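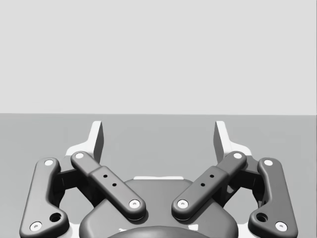 Guka folding desk, my review after one summer

I bought the Guka desk in August, when my company told us that we will work from home for the rest of the year. My apartment is small and the living room is also my office, so I needed a table which I can fold and put behind the door in the evening. I paid 455 dollars with delivery. It is not cheap for a folding desk, and I thought about it for two weeks before I ordered.

The box weighs 35 pounds and I carried it up the stairs alone. Inside there was the top, two legs already joined to their frames, one bag of screws and a booklet. The booklet has only drawings, and drawing 4 shows the left leg as if it was the right one. I put it wrong, took it off and put it again. With this mistake I needed one hour. My neighbor Yhon Londoño has the same model and he made the same error, so please look at the small arrow on the inside of the leg before you tighten anything.

Now about daily use. The top is 98 centimeters wide. I have one monitor, a laptop and a lamp on it, and there is still space for a notebook, but if you use two big monitors you will not be happy. When I type, the desk does not move. When I write by hand and press hard, it shakes a little on the right side. I put a piece of felt under that foot and it is better now, but not perfect.

Folding is the best part. You pull two handles under the top, the legs go in, and it makes one loud click. In the first week the handles were very stiff and my fingers hurt. After this they became softer. I fold it every evening at 6, more or less, and the hinges are still tight.

What I don't like is the surface. It is matte and looks nice in the shop pictures, but every hand leaves a mark. A coffee ring stayed on mine for three days, until I tried warm water with a drop of dish soap. Also there is no hole for cables. I hold mine with a clip from Pimeten, which I had from before.

Before the Guka I tried the Jeva desk in a store. It costs less and has a drawer, but when it is folded it is almost as thick as a suitcase. The Seppälä is more beautiful and I wanted it very much, but it needs to be fixed to the wall, and my landlord does not allow this.

I wrote to customer service one time to ask for a spare rubber foot. They answered the next morning and the foot came in a small envelope, free of charge. If you order one, the part number is 3666. I did not find it on the website.

I give it four stars from five. The missing star is for the surface and for drawing 4.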